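How to strip an old desktop PC for parts

Category: Workshop guides > Computers

A desktop tower that no longer earns its keep still has useful parts in it. Memory, drives, the power supply and often the processor can all go into another machine or on the spares shelf. This guide covers an ordinary office tower of the sort we get in at Rorkthorpe. Allow an hour for your first one.

What you need

- A No. 2 Phillips screwdriver, and a No. 1 for the smaller drive screws
- An anti-static wrist strap
- A few pots or an egg box for screws
- Anti-static bags for the memory and the board
- Masking tape and a pen
- Isopropyl alcohol and lint-free cloth for old thermal paste

Before you open it

Copy off anything you want to keep. Shut the computer down, switch off at the wall and pull out the mains lead. Hold the power button in for 10 seconds to drain what is left in the supply. Unplug everything else from the back.

Lay the tower on its side with the removable panel facing up. Most panels are held by two screws at the back or by a latch. Slide the panel towards the rear and lift. Clip your wrist strap to bare metal on the chassis.

Step 1. Cables

Take a photo first if the case might be used again. Label each plug with masking tape as it comes off. The wide main power connector has a clip on one side, so squeeze the clip and rock the plug gently. Pull on the plug and never on the wires. SATA data cables may have a small metal spring catch, which must be pressed in. The front panel leads are thin and break easily. Leave fan cables until you know which fan they belong to.

Step 2. Memory

Push down the clips at the ends of each slot and the module will lift. Hold it by the edges. Bag it straight away and write the size on the bag.

Step 3. Cooler and processor

Undo the cooler screws a few turns each, working corner to corner. If the cooler will not lift, twist it slightly to break the paste. Do not lever against the board. Wipe off the old paste, then push the small lever down and out to release it. Raise the load plate and lift the processor straight up by its edges. On many boards the pins are in the socket, and a bent pin is very hard to put right, so keep fingers and cloths well clear.

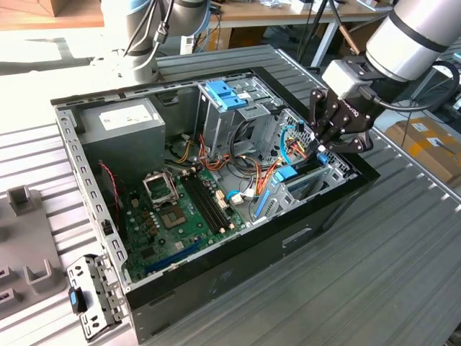

Load plate up, socket and memory slots empty. The drive cages and power supply are still to come out.

Step 4. Drives

Many office cases hold the drives with coloured plastic latches or trays and need no tools. Press the latch and slide the drive out. If yours is screwed in, check both sides of the cage. Hard drives should be wiped before they leave your hands. If one will not spin up, drill it.

Step 5. Power supply

Four screws at the back hold most supplies. Some cases have a metal tab underneath as well. Support the supply with one hand while you take out the last screw. Read the label before you shelve it: a 300 watt unit is fine for another office machine but will not run a large graphics card. Never open the supply itself.

Step 6. Motherboard

Remove the screws around the edge and in the middle, ease the board away from the rear ports and lift it clear. Close the socket before you store it and fit a plastic cover if you have one.

The empty case can go with scrap metal. Take boards you do not want to the small electricals bay at your tip.

Related guides
- Fitting memory in a Fivska mini tower
- Testing a power supply with a multimeter
- Replacing the fan in a Cheema 525
- Wiping a hard drive before you pass it on

Last updated 23 Oct 2024
© Grestus Workshop, Rorkthorpe | Contact us | Back to top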